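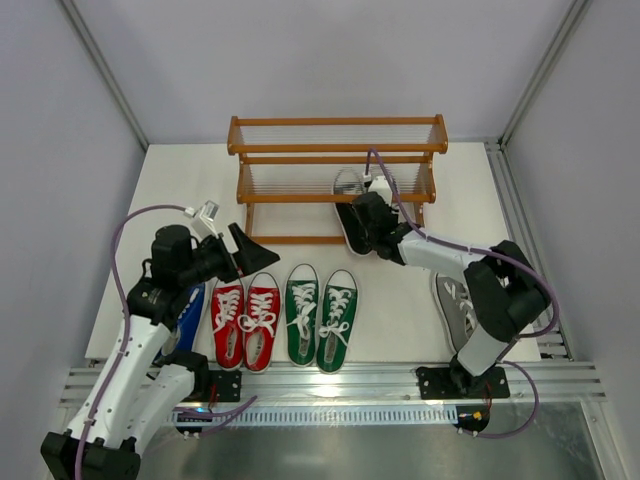
No. 20

I have become one of those people who gets excited about shoe storage, and I'm not even slightly sorry! For years our trainers lived in a heap by the back door, and every morning began with somebody hopping about in one shoe looking for the other. Then in December I finally gave in and got a proper rack, and oh, the difference it makes.

It's a simple two-tier thing with orangey-brown wooden rails, and the shelves are lots of thin see-through rods set close together (I love this bit – grit drops straight through to the floor, so you can sweep it up in one go). I'd very nearly bought the Plekton, which has solid shelves and is 1030 mm wide, but that would have blocked the meter cupboard. The Adby was the right width and far too tall.

My method, if you can call it that, is to get everything out in a row first and only then start filling the shelves. You see what you've got that way. Dark pairs go on the bottom, bright ones on top, toes to the wall. My sister does toes out and we have agreed not to discuss it.

The red canvas pair gets the best spot, obviously. White rubber toes, white stitching, flat white laces, size 38, and a few faint smudges on the toe cap that I keep meaning to go at with an old toothbrush and a bit of bicarb. I leave the laces tied in a loose bow so they don't dangle through the rods and catch on things.

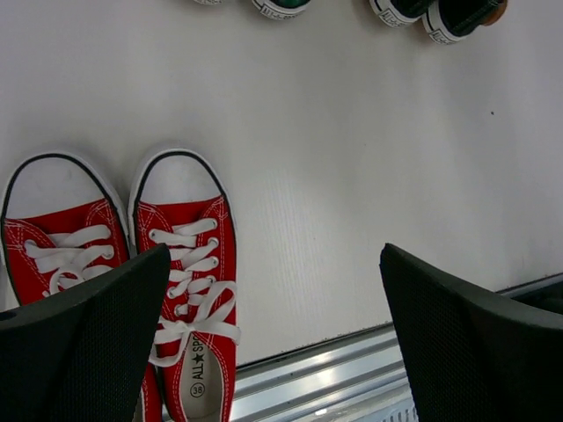

Noelia Cifuentes wrote in to say that bicarb is fine on the rubber but she'd keep it well away from the red canvas, and that laces should come out and go in a bowl of soapy water overnight. She also puts her rack on an old bath mat to stop it sliding. I'm trying the mat tonight!

Next up is the boot corner, which is a horror.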